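Codmont Tidy Planner 2, reviewed
Home and workshop robots / Software

Codmont sells the Tidy Planner as the piece that finally makes an ordinary robot arm useful around a house. It costs $538 a year, runs on a desktop computer, and comes with a simulator so you can rehearse a chore before letting real hardware near your dishes. I spent most of March with it, first in simulation and then on the Kettler arm we keep at the Oltville shop.

Setup is good. The installer worked the first time and the manual is written by someone who has used the product. You pick objects from a library, drop them on a table, tell the planner where they belong and press run. My test was clearing a table into a crate, a job any eight-year-old can do while complaining.

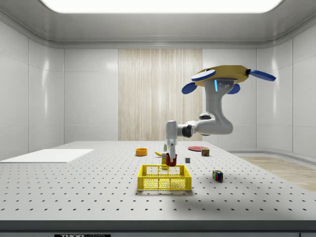 I ran it 200 times in simulation with the default settings, and it finished 1574 of the 1600 individual pickups. Codmont puts numbers like that on its front page. Fine. Then I ran 40 rounds on the real arm with a cup, a bowl, a banana and a plate, and only 11 of them ended with everything put away.

The plate was the worst of it. Lying flat, it gives two parallel fingers very little to hold, and the planner would nudge it, replan, nudge it again and give up. Cups went well. The banana was fine until I used a soft one.

Speed is the other problem - a good round took over six minutes. Undammont's rival package is slower still, but it asks for help when it gets stuck, and I came to miss that. Codmont's just stops and writes a line in a log file.

For a shop floor where the same part arrives in the same spot all day, I can see paying for this. For a kitchen, no. The simulator is worth having by itself and Codmont should sell it that way.

Rating: 2.5 out of 5
Tested version: 2.1, annual license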